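Enero (film)

Enero is a drama film written and directed by Nazareno Fabbri. It was the first feature from the production company Simia and stars Marianna Kołodziej as a night cook in a seaside hotel closed for the winter. Photography by Tyson Boychuk, music by Wojciech Malinowski. Running time was cut before release, see below.

Plot

Ochoa, a small resort, out of season. Irena (Kołodziej) is kept on through January to cook for a building crew that never arrives. She lays the tables anyway. The owner (Mieczysław Chmielewska) rings every evening at six and asks how many ate. She gives him a number. As the weeks pass the numbers get bigger, then turn into names, then into whole families with allergies and birthdays. When the owner decides to drive down and meet his guests, Irena has one night to fill the dining room. The last reel is almost without dialogue.

Production

Fabbri wrote the script as a radio play, then a short, then the feature. Simia put up most of the money, with the rest from the distributor Danness. Shooting took place in a real hotel, mostly in the kitchen and the corridor behind it. Boychuk used available light wherever he could, and two scenes had to be reshot in June when the first versions came back too dark to use. Summer leaves are visible through one window – left in.

Kołodziej learned her lines phonetically for the Spanish scenes. Chmielewska is only ever heard until the final ten minutes, and recorded all his calls in one afternoon.

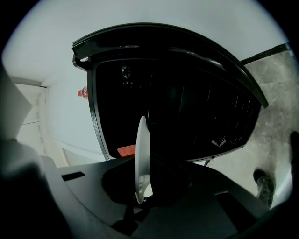

A white plate held on edge, with a black slatted unit behind.

The first cut ran to 296 minutes. Danness asked for something under two hours. Fabbri took out a subplot about a ferry captain and most of the phone calls, and the longer version has been shown only once, to an audience of 400, with an interval. No plans for a disc release of that cut have been anounced.

Music

Malinowski's score is for clarinet and prepared piano, plus a hotel switchboard he bought for parts. There are only 2 themes. The second is heard in full over the end credits and in fragments before that, usually when the phone rings.

Release and reception

Opened on a handful of screens. Paid admissions in the first month came to 3,933, poor even for a film this size, but it did better once film clubs picked it up. Reviews were mixed at first. Praise for Kołodziej and for the sound, complaints about the pace, particularly the middle section. Several critics thought the owner should have stayed a voice. Fabbri has said he agreed with them until the day Chmielewska turned up on set, then changed his mind.

Later writing on the film has been kinder and tends to treat it as a comedy, which is how it was was first advertised.

See also

Simia (production company)
Danness
Films set in hotels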